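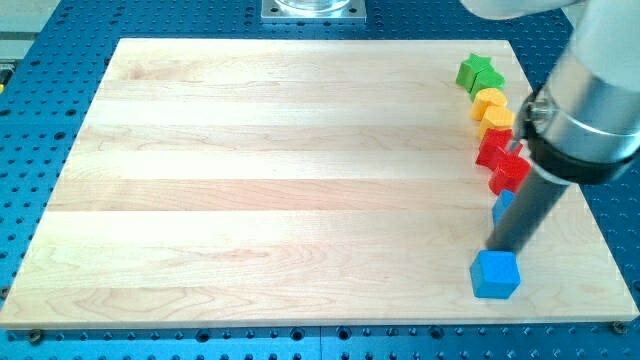 Sorting cell, maple board back on the blue table, finger down at the blue cube.

September, 7:30 in the morning. Got in before the heating came on and had the place to myself for a while.

Yesterday the arm was coming down to one side of the cube at the near end. The far end of the row was fine, green and yellow both good, red so-so, and it got worse the closer it came. That sounded like the board sitting a little crooked, so I took it off, wiped the table and the underside, and set it back behind the two front bolts. There was sawdust in the holes along that edge. I vacuumed it out and went over the bolt heads with a rag.

Then I taught the near position again from scratch. Slow speed, 4 tries before I liked it. I keep the old numbers in the back of this book in case I need them: 252 on the long axis was what we had, and I left it alone. Only the cross value changed.

Ran the Juntunen program after that, 52 cycles, and stood there for all of them with my coffee. One miss on a yellow, at cycle 31. I put the block back by hand and let it carry on. No idea why that one. The stars I expect trouble from, with the points, but they went through clean.

The counter on the controller says 924 hours. Usine wants the collar checked at 1,000, so I should order grease this week. Fliltdale was out last time and Belinside took ages to ship.

Still to do: mark the board so it only goes on one way round. Pencil on the end grain would be enough. Also find the short hex key, which was not in the drawer again.

Left at 4:15. Shoulder sore from leaning over the table.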